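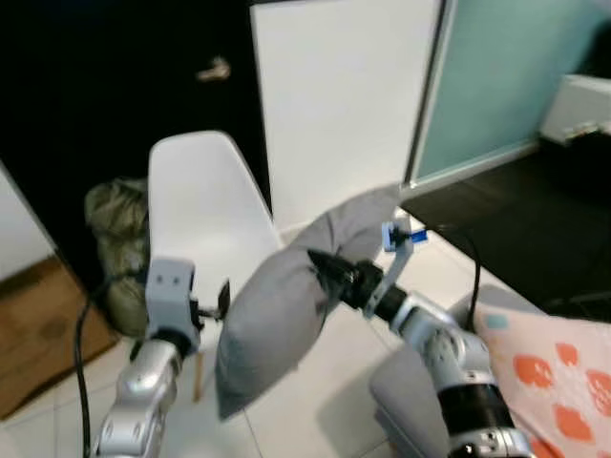
Grey pillow held at the upper corner by the right gripper, left gripper close to the other edge.

**1/** Some notes from our teaching work at Drorach. We show the robot household tasks by remote control: one person moves two leader arms, the robot arms copy, and everything is recorded. This month the subject is pillows and cushions.

**2/** A pillow is a difficult object. A cup has the same shape in every demonstration. A pillow hangs differently each time you pick it up, and the lower corner goes where it wants.

**3/** My first demonstrations were bad for a simple reason. I moved like I move at home, very quick, with many small corrections. The policy learned the corrections also, and it trembled beside the cushion like a nervous guest.

**4/** So now I have a rule: decide before you touch. Choose the corner, go there, close, lift, wait one breath. If I change my mind in the middle, I delete the episode and start again.

**5/** The two hands are the hard part. With one gripper you hold, with the other you must come to the free edge without pushing it away. Through the leader arms I feel nothing from the fabric, so I must trust my eyes only.

**6/** We have 800 good episodes. The plan is 1000 before we train again. My colleagues in Himcombe wanted to stop earlier, but the last set had too few starts from the left side and I prefer to repair this first.

**7/** Somebody asked which software. We record with Trotel and check the episodes in Cuevas. Trotel is fine, only please save your session before you change the task name – I lost a whole morning in October.

**8/** Practical advice for new operators: 4 short sessions in a day are better than 2 long ones. When the shoulders get tired, the grip becomes late, and you see it in the data before you feel it in the body.

**9/** Next I will try putting the pillow down flat. Picking up is already quite stable, letting go is not. If you have taught this with soft things, please write me how you open the second gripper.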